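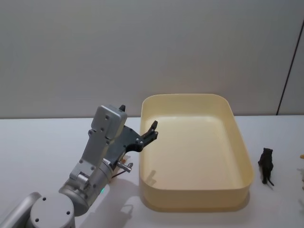

*Open-topped plastic bin with rounded corners, on a white tabletop. Photo: Krasniqi / Jillcombe Household Archive*

A **storage bin**, also called a tote, tub or tray depending on who is selling it, is a rigid open container used to hold loose items in homes, workshops, shops and schools. The commonest form is rectangular, moulded in one piece from plastic, with a flat floor and four upright walls. Lids are sometimes supplied and often lost.

## Terminology

The names overlap badly. Sellers tend to call a shallow container a tray and a deep one a tub, but there is no agreed depth at which one becomes the other. The Pandale catalogue has listed the same moulding as a "tray" in its kitchen pages and a "bin" in its garage pages, at different prices. In British homes "bin" on its own usually means a rubbish bin, and the longer term is used where confusion is likely.

## Form

Most plastic bins have rounded corners. Makers present this as a comfort or safety feature, and it does make wiping out easier, but a sharp inside corner is also harder to mould well and more likely to crack. The thickened lip found on many rims stiffens the walls and gives the fingers something to grip. On thin-walled bins a lip does little to stop the long sides bowing once the bin is full.

Walls may be straight or tapered. Tapered bins nest inside one another when empty; straight-walled bins waste less shelf space but generally do not nest. Claims that a single design does both should be read with care — they usually depend on a lid, a folding wall or a generous idea of nesting.

## Colour

Cream, white and grey are common for indoor use. Pale plastics can yellow with age and sunlight, and it is hard to tell from a photograph whether an old bin began as cream or became so. Clear bins are sold on the promise that the contents can be seen, which holds only for whatever has been put against the sides.

## Capacity

Stated capacity is normally given in litres, measured to the brim. A 12-litre bin filled with anything other than liquid or sand holds less than the figure suggests. Rondstead, a supplier to schools, quotes a second "working" volume at 80 per cent of the first, though it does not explain how the proportion was chosen.

## Use in tidying

Household guides often recommend sorting belongings into matching bins. The evidence offered is mainly photographs of finished cupboards, taken before anyone has had to find a battery in them. Bins do keep small items together and make a shelf quicker to clear. Whether they reduce clutter, or merely give it corners, remains disputed.

## See also

- Crate
- Drawer organiser
- Washing-up bowl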